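Unside 200 Under-Counter Bottle Cooler
Bromwood Refrigeration > Back Bar and Counter > Single Door

Item no. 3230-U
Availability: ships from the Jedport warehouse
Questions about this unit: ask for Orlando Ccori, parts and service desk

Overview

The Unside 200 is a single-door, forced-air cooler for chilled bottled drinks. It fits under a standard counter and vents through the front grille, so no side clearance is needed. The cabinet is supplied with a right-hand hinge. The hinge can be moved to the left on site with the parts in the bag taped to the bottom shelf.

The unit holds product that is already cool. It is not a blast chiller and should not be used to pull down a full load from room temperature during service hours. Load warm stock at closing time.

Cabinet

Door: double-pane glass, self-closing, magnetic gasket
Shelves: 2, coated wire, adjustable
Lighting: LED strip, switch behind the kick plate
Controller: digital, with door-open alarm
Defrost: automatic, off-cycle
Casters: not included; leveling feet standard
Net capacity: 200 liters

Bottle fit

Shelf spacing is set at the factory for single-serve plastic water bottles standing upright with the cap on. Taller bottles need the upper shelf moved up one notch. Bottles can also be laid down on the lower shelf with the optional Llorente rack, which stops them from rolling against the door glass. Do not lay glass bottles on bare wire.

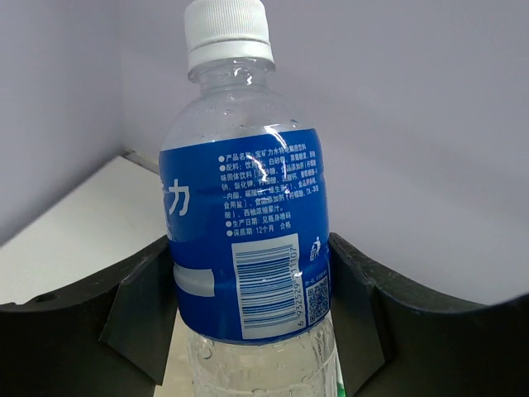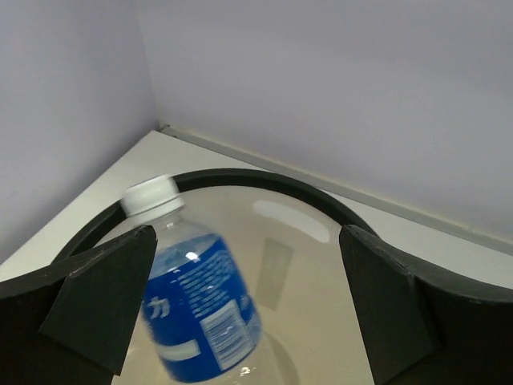

Plastic drink bottle, white screw cap, blue label.

Allow a finger's width between rows. Air leaves the evaporator at the top rear and returns at the bottom, and stock pushed hard against the rear panel will block it. A blocked return shows up as warm product on the lower shelf while the display still reads normal.

Moisture on bottles

Droplets form on a cold bottle when it is moved into humid air. This is normal and does not point to a fault. Moisture on the outside of the door glass for long periods may mean a worn gasket or a room above the rated humidity. Check the gasket with a strip of paper: close the door on it and pull. The paper should drag along the whole edge.

Installation

Let the cabinet stand upright for 3 hours before switching it on. Level it side to side, then tilt it back slightly so the door closes by itself. Use a grounded outlet on its own circuit. Do not use an extension cord.

Care

Brush the condenser coil every month, more often near fryers. Wipe the gasket with warm water and mild soap. Do not use bleach on the shelf coating. The drain pan empties by evaporation and has no plug.

Options

Llorente bottle rack, lower shelf only
Door lock kit, two keys
Caster set, adds to overall height
Third shelf

The lock kit cannot be fitted after the hinge has been moved to the left. Order the left-hand kit instead.

Warranty

Parts and labor, 2 years. Gaskets, lamps and glass are excluded. Claims go to Purificación Prieto at the Jedport office with the serial number from the plate inside the door frame.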